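How to Learn 3,000 Words of Greek Without Giving Up by February

Posted 20/06/2026

When I first decided to learn Greek, I did what I suspect most of us do. I bought a very thick book, a very nice pen, and told everyone I knew. By the second chapter the book was holding up a lamp. So if you have a book like that at home, please don't feel bad, you are in good company!
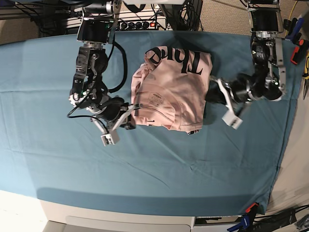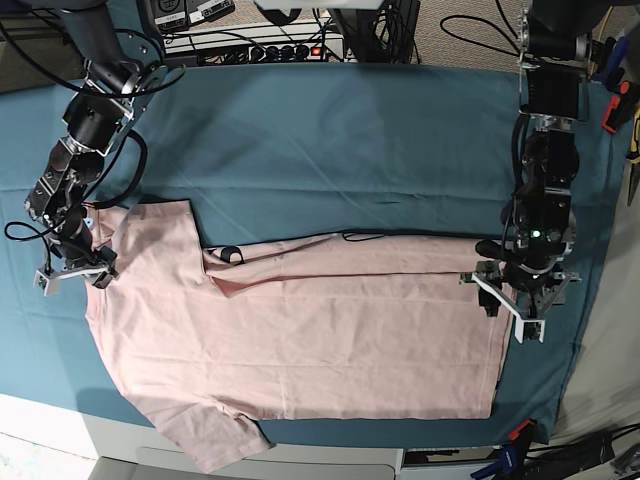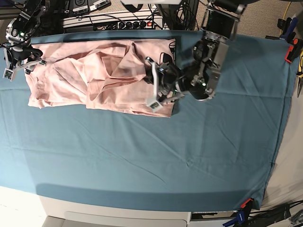

What finally got me going again was a talk with my old teacher, Prodromos Dimitriou, who ran the evening class at the Gavalas school when I was there. He told me that with 3,000 words you can follow most everyday talk, and that the number sounds worse than it is. I went home and worked out a little system, and I've been using it (and pestering my friends with it) ever since.

What you need

A stack of index cards, a shoebox, and a notebook small enough to carry around. If you like doing things on your phone, any flashcard app will do the same job, but I remember things much better when I've written them by hand, and I like the shoebox.

Step 1: Pick your first 300 words

Don't start with a list in alphabetical order. Start with your own day. Walk through your house from the time you get up and write down what you touch, what you say, and what you grumble about. Coffee, keys, late, tired, where is my other shoe. Look those up first. They will come back to you every single morning, whether you study or not.

Step 2: Write a sentence, never a lone word

Put the new word on the front of the card and a short sentence on the back. Keep it silly if you can. I still know the word for ladder thanks to a sentence about my aunt that I could not repeat in front of her.

Say the sentence out loud as you write it. Greek moves its stress around, and a word in the wrong place can get you a very puzzled look at the bakery (ask me how I know).

Step 3: Sort the shoebox

Divide the box into 5 sections with bits of cardboard. New cards go in the first one. Each time you get a card right, move it back one section. If you miss it, it goes all the way to the front again, and yes, that stings a little. Look at the first section every day, the second every other day, and let the rest wait longer and longer. Once a card makes it out of the last section, put a rubber band around it with the others and admire the pile.

Step 4: Talk to somebody

Cards alone won't make you a speaker. Find a person to talk with twice a week, even for a quarter of an hour. My partner and I swap: she gets my English, I get her Greek, and we both get to complain about the weather in two languages. Bring the notebook and write down every word you reached for and couldn't find. Those are your next cards.

If you miss a week

You will, and it's fine. Don't try to catch up on everything in one night. Take out the first section only, do 5 minutes, and close the lid. Do the same the next day, and leave the new words alone until the old ones feel friendly again.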